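Print this post | E-mail this to a friend

Trays, bread and a roll of blue tape

14 February 2018

Quick one, kettle's on and I've got to be out of the door in half an hour.

So the table. I've been going on about the table for ages and finally it's covered. Brown paper, the thick sort, off the big roll Noeline Ruawai let me have when she cleared out her shed. Then blue tape on top, up and down and across, so every thing has its own square. Looks a bit like a playground. Don't care. Crumbs go on the paper, paper goes in the bin, new paper. Should have done it in October when I first said I would.

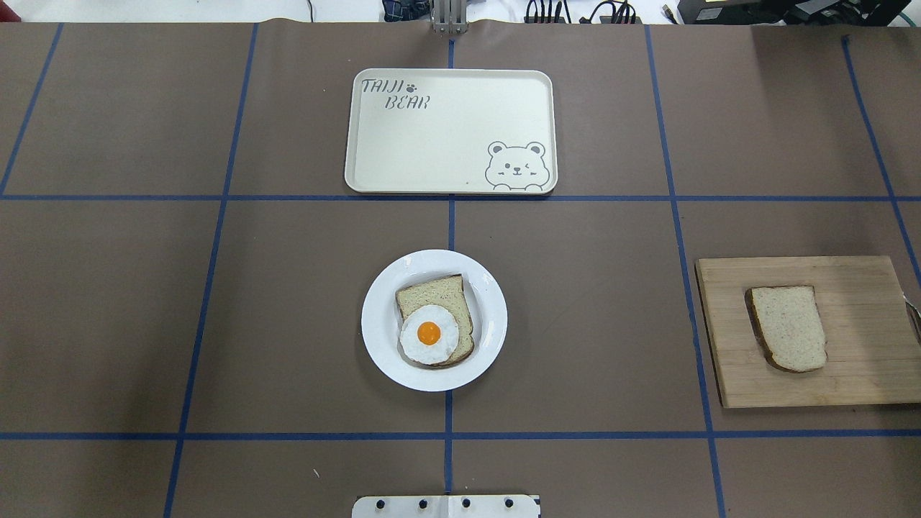 Lunch has been sandwiches all week and I'm not sick of them yet. Plain white, thin crust, nothing seedy. I did try the posh loaf from Gruritz and it fell to bits as soon as you looked at it. Back to the cheap stuff. Plate in the middle, tray next to it or under it, board up the far end out of the way. That's the whole system.

The tray I'm daft about. Cream plastic, rounded corners, says TAIJI BEAR in the one corner and has a little bear peeking up in the other with one eye winking. Vasilică Gavrilă reckons it's for children. Well it makes me happy at lunchtime so there. Easy to wipe too, the rim stops things rolling off, and a round plate sits on it nicely.

Tape notes, becuase somebody asked last time. Do the long lines first. Then the cross ones. Don't stretch it as you go or it creeps back and you get a wobble. Mine aren't dead straight, a couple of them slant. Pulled one up and did it again, tore the paper, swore, left it. 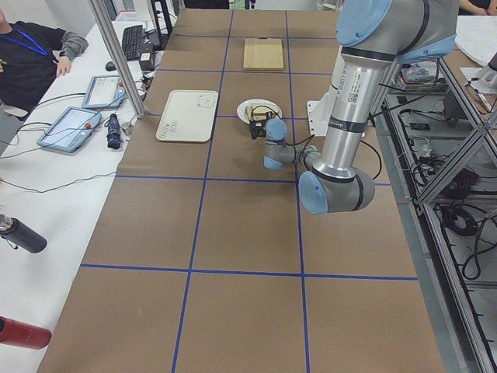
Boards next. I had a big heavy one from Albers for years and it split right along the middle, my own fault, left it soaking in the sink. The wooden one now is lighter and plain and I keep it well away from water. Wipe, dry, stand it up overnight. Oil it when I remember, so never.

Still can't stack a sandwich straight. Top slice always ends up skew. Vasilică lines his up like bricks and then cuts off the crusts, which is a crime.

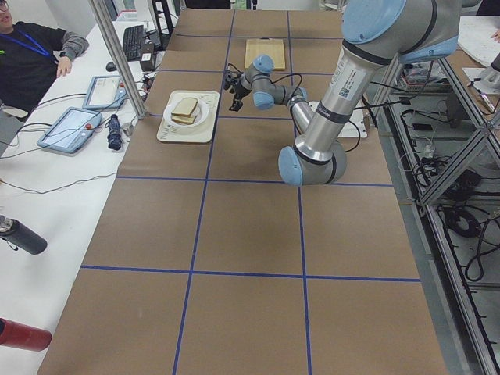 Anyway the paper. It creases where you lean on it, worst along the top edge, and it picks up scuffs. I'm giving it another fortnight. If it goes I might try the wipe-clean cloth they have in Bornent, but it comes in florals and I dont think I could eat off florals every day.

Need more tape. Need butter. Right, coat, keys, gone.

E-mail this to a friend | Print this post

Recent posts
The split board, a sad story
Bread from Gruritz: not again
What Noeline found in the shed
7 things to put on toast
Gestier market in the rain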